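Medwood desktop case, bought used - still my favorite case to work in

I picked up this old Medwood tower in July for a build I wanted to keep cheap, and I have been telling everyone who will listen how much I like it. It came with a power supply already in it, a 700 watt Gatalen unit, and I paid less for the pair than I would have for a new case alone.

The best part is the drive cage. You work a blue plastic latch on the front and the drive comes free, with no hunting for tiny screws on the carpet. I swapped 2 drives in the time it used to take me to find my screwdriver! The sheet metal is stiff, the edges are mostly friendly to knuckles, and the side panel goes back on the first try (my last case needed a knee).

It does get crowded. There is nowhere good to hide spare cable, so everything ends up in the middle, and the main power bundle wants to sit right where your hand needs to go. 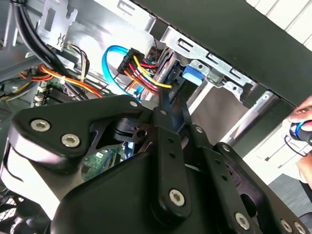 I got some relief by plugging in the SATA cable before the power leads and leaving it a loose loop. Edivaldo Coutinho suggested that to me on the Esia forum, and it made the second drive much easier to reach. A short cable would be neater, but I had a blue one in the drawer and it works fine.

Airflow is okay, nothing special. If you see one of these secondhand, grab it, and check that the latch still clicks before you pay.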